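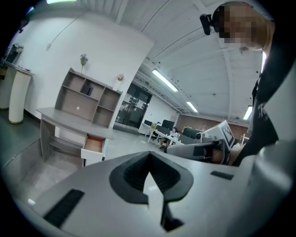
I have been driving on hydrogen for seven months now, and the question I get most at gas stations is whether I'm scared of it. I'm not. I'm scared of running out of it. I was thinking about that last night, watching somebody in a black top with a white graphic on it lean over a pair of grippers, and my mind wandered straight off to the nozzle at Sovthorpe, which also likes to hold on to things. More on that nozzle in a minute, because I have feelings about it.

So, the basics for anybody new here. The car is leased, secondhand, silver, and very quiet. It makes electricity on board out of hydrogen and air, and what comes out the back is water. My neighbor's kid thinks this is the best thing any adult has ever told him and wants to see it drip every single time I pull in. I pay for the fuel with a card from the leasing company, loaded with a set amount, and when that's gone I'm on my own dime. I'm trying not to look at the balance too often.

There are two places I can fill up. One is Sovthorpe, out past the bus depot, 10 minutes from my house if the lights are kind. The other is Vadstead, which is 70 miles away over the ridge. You can probably see the problem already.

When Sovthorpe works, it's lovely! You pull in, you click the nozzle on, you press the green button, the whole thing wheezes and clunks like an old refrigerator, and a few minutes later you have a full tank. I have friends with battery cars who plan their lunches around charging, and I have waved at them on my way past more than once. (They wave back. They also charge at home while they sleep, which they bring up quite a lot.)

When Sovthorpe doesn't work, there's a traffic cone. No sign, no note, only the cone. There is an app that is supposed to tell you the status, and the app is an optimist. In February it showed the pump as available for most of a week while the cone sat there getting snowed on. I drove out on that first morning with the tank low, saw the cone, said a word, and drove home again very gently with the heater off and my gloves on.

After that I joined a group chat for local drivers, and it's the single best thing I can recommend if you're thinking about one of these cars. People post when they fill up, what pressure they got, whether there was a line. It's more reliable than the app by a mile. Somebody will write "S up, no wait, slow on the second half" at six in the morning and you know exactly what to do with your day.

Okay, the nozzle. The hydrogen goes in very cold, and on a damp day the moisture in the air freezes around the coupling. Then you're done, you've paid, there's a van behind you, and the nozzle will not come off your car. You can't yank it. You stand there with your hand around it like you're comforting a sick animal and wait for it to let go. My longest wait was most of a podcast ad break, which is nothing, but it feels like forever with a van driver watching. Some people in the chat bring a bottle of lukewarm water. I've been told by others never to do that, and there was quite an argument, so I just stand there. If you know the real answer please tell me, politely.

And then the line. It looks short and isn't. The pump needs to build its pressure back up between cars, so if there are two ahead of you the second one gets a slower fill and you get whatever's left. Three cars can eat up most of an hour. I used to sit there annoyed and now I bring my breakfast.

Last month I finally did the long trip I'd been putting off, down to the coast at Marín to see the boats. I'd been chicken about it. On paper it's easy: fill at Sovthorpe, top up at Vadstead, get to Marín, come back the same way. But there's no pump past Vadstead, so the whole thing hangs on one machine in the corner of a truck stop. I checked the chat, I checked the app, I checked the chat again. I packed a sleeping bag, I'm not kidding.

It went fine! Vadstead is a much bigger setup, made for trucks, with one lane for regular cars off to the side. The fill was fast and there was no frost at all, and the coffee inside was better than it needed to be. The climb over the ridge ate more fuel than I'd figured on, and then the way down gave me a bit of it back through the brakes. I rolled into Marín with enough in the tank that I stopped staring at the gauge and looked at the ocean for a while. By the time I got home I'd gone over 1,000 miles since the start of the month, and I'd only used the sleeping bag as a pillow.

People ask if I'd do it again when the lease is up. I don't know yet. I love driving it - it's smooth, it's quiet, it doesn't feel like a science project from behind the wheel. But I do my errands around one pump, and I notice how much of my head that takes up. A third station has been promised at Pititz, by the rail yard, and that would change everything for me. The fence went up in the fall. I drove by to look and so far it's a fence, a concrete pad, and a very nice banner with a leaf on it.

If Pititz opens before my lease runs out, I'll probably keep the car. If it doesn't, I may be joining the lunch planners. Either way I owe you a post about winter tires, which I keep promising, and somebody asked about servicing costs too. I have one bill so far and it's in a drawer somewhere. I'll dig it out this weekend and put the numbers up.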